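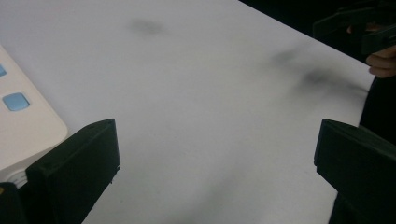 Xiomara Ridgeway escreveu-me, depois do último texto sobre romances de fantasia, que desistiu de Wundau à terceira página, quando percebeu que tinha de ir ao glossário para saber se o protagonista estava montado num animal ou sentado numa cadeira. Perguntava-me se o defeito era dela. Respondi que não, e fiquei a dever-lhe uma explicação mais comprida.

Sou contra os glossários no fim dos romances. Não me incomodam nos livros de história nem nas edições anotadas de clássicos, onde alguém que sabe mais do que nós nos ajuda com palavras que já foram de uso comum. Falo do glossário escrito pelo próprio autor, para palavras que o próprio autor criou, num livro que saiu este ano. É um trabalho que devia ter sido feito dentro das frases e que foi empurrado para o fim do volume.

Wundau serve bem para discutir o assunto porque é, em muitos aspetos, um bom livro. A história passa-se em Grarkaveck, uma cidade construída sobre salinas, e acompanha uma cobradora de impostos que descobre que metade dos bairros onde cobra já não existe. É uma ideia forte. A protagonista é teimosa e cansada, fala pouco, e os melhores capítulos são aqueles em que a vemos bater a portas e discutir recibos. A edição da Abernathy vem em dois volumes, com papel decente e uma letra que se lê sem esforço. Até aqui, nada a dizer.

O problema está nas últimas 37 páginas do segundo volume. São 125 entradas, por ordem alfabética, e vão do nome das moedas ao nome das estações do ano, passando por quatro palavras diferentes para «tia». Quem compra só o primeiro volume não tem glossário nenhum. Quem compra os dois lê com um deles aberto no colo e o outro ao lado, como se estivesse a preparar um exame de direito fiscal.

Experimentei ler as duas maneiras. Primeiro fui consultando tudo, por disciplina. Ao fim de cem páginas sabia o que era cada coisa e não tinha ideia de quem queria o quê. Recomecei sem consultar nada e corri melhor, mas havia passagens inteiras em que uma personagem era castigada por ter feito uma coisa cujo nome eu não entendia, e a cena passava sem deixar marca. Quando mais tarde fui ver, a palavra queria dizer «jurar pelo nome de um vivo». É um crime interessante. O romance tinha espaço de sobra para o mostrar uma vez, numa rua, com alguém a recuar de susto. Bastavam três linhas.

Costuma responder-se a isto que o leitor de fantasia gosta de glossários. Alguns gostam, é verdade. Eu próprio, aos catorze anos, lia os apêndices antes dos livros e decorava genealogias. Mas gostava deles como se gosta de um atlas, por causa do que lá estava a mais. Eram as histórias que não cabiam no romance, as dinastias mencionadas de passagem, as notas sobre calendários. Nenhum desses apêndices me fazia falta para saber se o herói estava a cavalo. O apêndice que acrescenta é uma oferta. O apêndice sem o qual não se percebe a página doze é uma dívida, e quem a paga é o leitor.

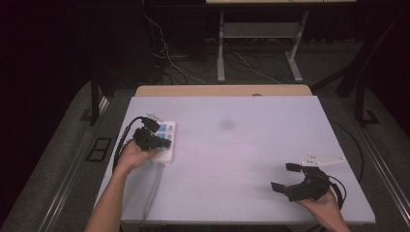
Duas mãos à mesa, junto de uma tomada múltipla branca.

Outra resposta, que ouvi numa conversa organizada pela revista Pravo em maio, é que a palavra nova faz parte do prazer: entrar num mundo estranho implica não perceber logo tudo. Concordo com a frase inteira e acho que é um argumento contra o glossário. Se a estranheza é para ser sentida, então que se sinta, e que o sentido vá chegando pelo uso. Uma criança aprende assim a língua em que nasce. Um emigrante aprende assim boa parte da língua do país para onde vai. Ninguém lhes entrega uma lista à porta. O glossário interrompe precisamente essa aprendizagem, porque dá a definição seca antes de a palavra ter servido para alguma coisa.

Há também uma questão de preguiça, e digo isto com alguma simpatia, porque já escrevi ficção má e sei onde se poupa esforço. Um autor que tem um glossário aberto noutro documento enquanto escreve vai, sem dar por isso, tratando as palavras dele como se fossem conhecidas. Deixa de as apresentar. Para ele, que vive naquela cidade há seis anos, dizer o nome do imposto sobre o sal é como dizer «IVA». O revisor podia travar isto, mas o revisor também recebe o glossário. Chegam os dois à última prova convencidos de que está tudo claro.

Um bom teste seria entregar o manuscrito sem apêndices a duas ou três pessoas que nunca tivessem ouvido falar do projeto e pedir-lhes que sublinhassem as palavras que não conseguiam adivinhar até ao fim do capítulo. O que ficasse sublinhado resolvia-se no texto ou cortava-se. Suspeito que muita coisa se cortava. Das quatro palavras para «tia», o enredo de Wundau precisa de uma – a que designa a irmã mais velha do pai, que herda as dívidas. As outras três podiam continuar nos cadernos do autor.

Os tradutores têm aqui uma posição ingrata. Recebem um termo forjado a partir de sons ingleses ou alemães, com uma definição oficial anexa, e têm de decidir se o deixam como está ou se forjam outro em português. Na edição que li ficou quase tudo como estava, e compreendo a escolha, mas o resultado é um texto cheio de consoantes que não se conseguem dizer em voz alta. Tentei ler um capítulo à minha filha e desisti no segundo parágrafo, por causa do nome de uma ponte.

Não proponho que se proíba nada. Proponho que as editoras passem a tratar o glossário como tratam um prefácio: uma coisa que se pode saltar sem prejuízo. Se o livro não aguenta sem ele, volta para a mesa do autor. E se aguenta, então talvez se possa poupar o papel, ou usá-lo para um mapa, que sempre se vê de relance e não obriga a largar a frase a meio.

À Xiomara Ridgeway digo que tente outra vez, a partir do capítulo quatro, quando a cobradora chega ao bairro dos curtidores. Perde-se a abertura, mas não se perde grande coisa. E o protagonista da terceira página estava sentado numa cadeira.

Textos recentes
Capítulos curtos e leitores com pressa
O narrador que mente logo na primeira linha
Trilogias que deviam ser um livro só
Ler em voz alta depois dos dez anos
Contra a contracapa que conta o final

Início | Crónicas | Recensões | Arquivo | Cartas dos leitores

Contacto | Todos os direitos reservados | Voltar ao topo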